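## 4. What people do with an old surname when they move

I came to this part of the study sideways, by way of a shoebox of parish notes Rhydian Dafis lent me and then forgot he'd lent me.
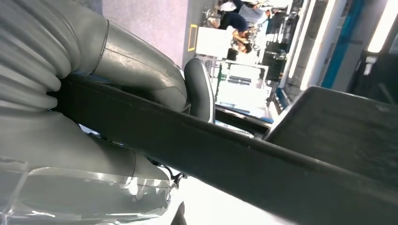

**Figure 3.** Grey ribbed sleeve and smooth tubular section, with a black rounded pad.

Why do so many families change the spelling of their name in the first ten years after a move? Mostly they get tired of spelling it out loud, and at some point a clerk's version sticks and they let it.

I know that sounds too simple. I went in expecting something bigger (shame, politics, a wish to blend in) and I did find a little of that. But of the 755 households in the Fekham registers that show a change, the biggest group by far are the ones where the new spelling shows up first on somebody else's paperwork. A rent book, a school roll, a chapel list. The family's own signature catches up later, and in a few cases it never does. One father in the Drurnetska set signed the old way until he died, while his kids were already signing the new way at the kitchen table — same house, same year, two names.

### 4.1 How I sorted the changes

I used two piles. The first is for changes you can hear, like a dropped syllable. The second is for changes you can only see, like a lost accent mark. Michalík turning into Michalik goes in the second pile, and so does nearly everything else from that street. Ingegerd Hovland, who read the registers with me, wanted a third pile for translated names, and we argued about it for most of June. I lost the argument on principle and won it on laziness: there were so few translated names that I've just listed them in the appendix.

The full set is 1,749 entries. Of those, 854 come from before the registry office moved, and the handwriting in that half is rough going. Taha Abdelaziz went back over the worst pages and disagreed with me often enough that I've marked every reading we couldn't settle. Please don't lean on those for anything.

### 4.2 The Zallier problem

Zallier bugged me for weeks. It's spelled one way in the church book and another way in the tax list, and I'd been treating that as a change. Iestyn Rosser pointed out that the two books were kept by different men, and that each of them spelled *every* name ending in that sound his own way. So the family hadn't changed a thing. I pulled Zallier out of the count and then had to go back and check all the others with the same ending, and a handful of those came out too.

I've kept the Dafis entries in, even with two of the family helping on the project. Eifion Dafis says his grandmother wrote it Davies for the bank and Dafis for everyone else, and never saw a reason to pick. I don't have a pile for that. For now she's coded as unchanged, and the next section takes up the bank records separately.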